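Section 4: Getting the Table Ready and Building Your First Stack

Welcome back! If you have followed along from Section 3, your Dotomell block set is out of its carton, the colors are sorted, and you are probably itching to start building. We do ask for a few more minutes of patience here, because a good stack begins with a good table (and we have heard from plenty of families who wished they had started there).

Choosing your table

1. Pick a table with a plain, flat top. A matte surface is kinder to the eyes than a shiny one, and the block colors show up nicely against white.

2. Push the table up to a wall if you can. A block that gets away from you will then stop at the back instead of rolling off behind a bookcase.

3. Wipe the top with a soft cloth and let it dry all the way. Crumbs are the great enemy of tall stacks, even the tiny ones you can hardly feel with a fingertip.

Note: If your table rocks, fold a bit of card under the short leg before going on. The Orenska play mat, sold separately, will not fix a rocking table, though it does soften the noise when things come down.

Building the stack

4. Set your first block in the middle of the table, well away from the edges, and press down on it lightly to be sure it sits flat.

5. Add the next block by holding it between two fingers, one over the top and one against the side. Bring it in slowly, line it up by eye, and keep hold of it until you feel it settle. There is no hurry at all, and small builders do much better when the grown-up next to them isn't hurrying either!

A small stack in the center of the table, with room left on both sides, is a lovely place to begin.

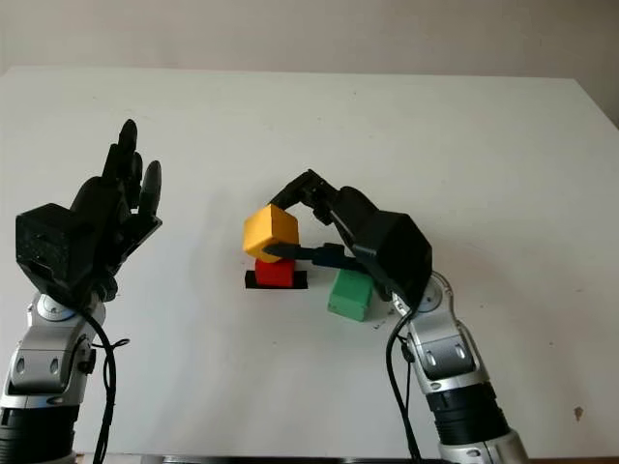 6. Mix your colors as you go. Yellow is a cheerful one to reach for, and it is easy to spot if it tumbles.

7. When you are happy with the stack, take your hand straight back, away from the blocks, and give everything a moment to rest before you add more.

Caution: Keep blocks off the floor where people walk. Stepping on one in socks hurts, and it can cause a fall.

Caution: Do not lean on the table while someone else is building.

Putting things away

8. Take the stack down from the top, one block at a time, and return the blocks to the Sisay storage tray with the lid closed.

These steps were last revised by Gemechu Chala on 2018-02-02. Bridges and arches are covered in Section 5.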